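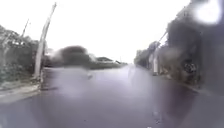
Gwilliam
Joined: October
Subject: Leaning pole, wet-weather driving, Viststead road

I want to sort out two separate questions, the pole and the surface, because they keep getting mixed up in the other thread. The pole is the tall concrete one on the left, its base at the edge of the pavement, and it leans noticeably to the right as it goes up. The surface is a drainage matter. With the asphalt soaked like that you get the long pale reflections and very little else to steer by. My view is that the pole can wait and the drainage can't.

Clurko
Disagree on the order. Standing water slows people down. A pole that comes over closes the road. Has anyone put a plumb line or an inclinometer on it? You can't take a lean off a photo unless you know the lens and whether the camera was level.

Gwilliam
No measurement that I know of. The thinner pole further back has a similar slant, which could support your point about the camera.

Gilledska
Or both poles are out of true. Same ground, same side of the road. Soft verge after a wet summer would do it. I reported mine in September 2025 and got reference 152 and no visit.

Ulla Harju
Concrete poles are sometimes set with a deliberate rake away from the line pull. Before anyone reports it again, check which way the conductors run and whether there is a stay. If it was set raked, the lean won't change from one year to the next.

Clurko
Fair. Then somebody needs a baseline reading now and a second one next year. Otherwise we are arguing about nothing.
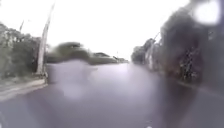 Gilledska
Kerb height is the other thing to look at before blaming the gullies. If the kerb stops short, water goes off behind it and softens the ground just where a pole needs it firm. Follow the pale strip on the left and it ends in a blunt corner near the foot of the pole, with some low dark shapes beside it that I can't make out. I'd want to know what they are. Spoil or old rubble would hold water against the base.

Gwilliam
Could be growth. It is dark all along there under the trees. I'll look next time I'm on foot.

Ulla Harju
Take a 2 m level and a tape. Hold the level upright against the face, measure the gap at the top – in mm, please – and do two faces at right angles. A gap of 60 over 1,000 is a lean worth reporting. Allow for the taper as well, or you will read some of it as tilt.

Clurko
And post the raw figures, with the side of the pole each one came from.

Gwilliam
Will do. I still say drainage first.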